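Folding a button-front jacket is one of my favorite little jobs on laundry day, and I know how that sounds! I hung mine for years, but the closet at our place in Brivstead holds about as much as a mailbox, and since February everything with buttons goes in a drawer. The fold below takes me roughly 2 minutes and gives you a tidy packet with the collar on top and the chest pockets lying smooth.

## What you need

- the jacket, clean and fully dry
- a bed, a sofa or a big table with a soft blanket on it
- a drawer or box at least 14 inches wide (mine is the shallow Drustell one)

A plush blanket is great for this. It grips the cloth a little, so the back layer stays where you put it while you fuss with the front.

## 1. Shake it out

Pick the jacket up by a good pinch of cloth and let the rest hang. Give it two or three firm snaps, then move your grip and do it again. You want the long creases to start dropping out before the thing ever touches the blanket.

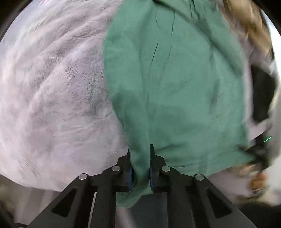

*Green cloth held by a pinched fold, creases running down to the grip.*

Empty the pockets now if you haven't. I once folded a bus pass into a jacket and found it 32 days later.

## 2. Lay it down and find the front

Put it down front side up, any old way, and then look for three things: the button placket, the hem band and the chest pocket. Once you can see those, you know which way everything runs. Sleeves and loose layers love to flop across the chest, so don't tug at the whole jacket. Lift the top layer by its corner, walk it over to the side and set it down.
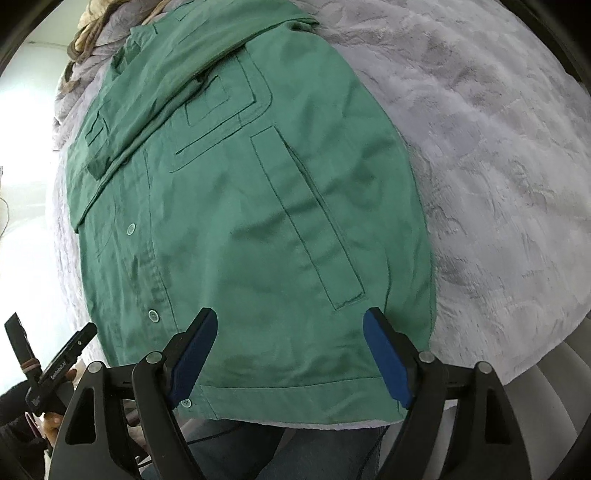

*Buttons and hem in view, with a layer still folded across the chest pocket.*

Smooth from the placket outward with a flat hand. Go easy over slanted welt pockets and press them shut as you pass, or they'll dry-crease with a little gape in them (ask me about my gray one).

## 3. Button, then fold

1. Do up the top button, one in the middle and the lowest one.
2. Turn the jacket face down and pull the hem straight.
3. Bring one side in to the middle of the back and run the sleeve down along it.
4. Repeat with the other side.
5. Fold the hem up to the shoulders, once for a drawer or in thirds for a suitcase.
6. Flip it over and straighten the collar.

Heavy canvas jackets are happier with the single fold. Thin cotton ones will go in thirds and still come out looking lovely!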